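Home recording FAQ — Juststead tidy-up project

I've been answering the same emails since March, so I finally put the answers in one place. If yours isn't on the list, write to me or to Eilidh Dunbar and one of us will get back to you. Last changed 2022-09-18.

What are we collecting?

Short examples of people clearing up at home with the hand-held grippers. Pick a thing up, carry it, let it go somewhere sensible. The model learns from those, so the more different living rooms we get, the better (Druvville kitchens we have plenty of, thank you all!).

How many do you need from me?

The target is 200 per household. The whole project is after 2,000, and at the last sync we had 1,107. If you get to 200 and you're having fun, keep going, but please stop at 500 or your sofa starts to take over the training set.

Do I have to clean up first?

Please don't! Leave the snack packets on the cabinet and the cushions however they are. Torquil Ritchie vacuumed and cleared every surface before his first session and we had to ask him to put it all back.

What should I pick up?

Soft, awkward, everyday stuff. We have loads of cups and boxes already and nowhere near enough fabric, ribbon, elastic, foam netting or crinkly wrappers. Anything that sags or folds is gold. Skip glass, anything sharp, and anything you'd be sad to drop.

Can I use a gripper in each hand?

Yes, and I wish more people would. You can hold one item in each, or keep one still while the other does the work. Just don't let the jaws knock together, and finish one drop before you start the next.

How hard do I squeeze?

Enough that it doesn't slide, and then leave it alone. Try to get the item between the middle of the finger pads. Bogdan Górecki likes to give everything an extra squeeze on the way to the bin, and the width readings on his files go up and down like a yo-yo.

Where does the bin go?

On the floor, close enough that you can reach it without walking. Mine lives between the table and the sofa. Bring the item over the opening, wait a beat, then open the jaws — no throwing. I do my rolls of elastic this way, standing upright in the pads.

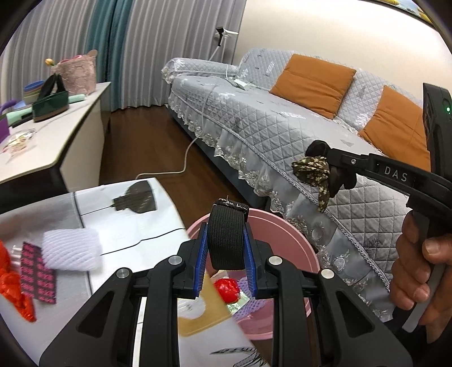
I dropped it. Do I start over?

Nope. Pick it up with the gripper and carry on. Those recoveries are some of the most useful bits we get. Only mark the take as bad if you used your bare hand to rescue it.

Can my kids or my dog be in it?

Sorry, no. Ask everyone to stay in another room until you've stopped recording.

How do I send my files?

Plug in at the end of the day and the Jasteo uploader does the rest. If it sticks at the same file twice, email Hnat Sirko with the session name and don't delete anything until he answers.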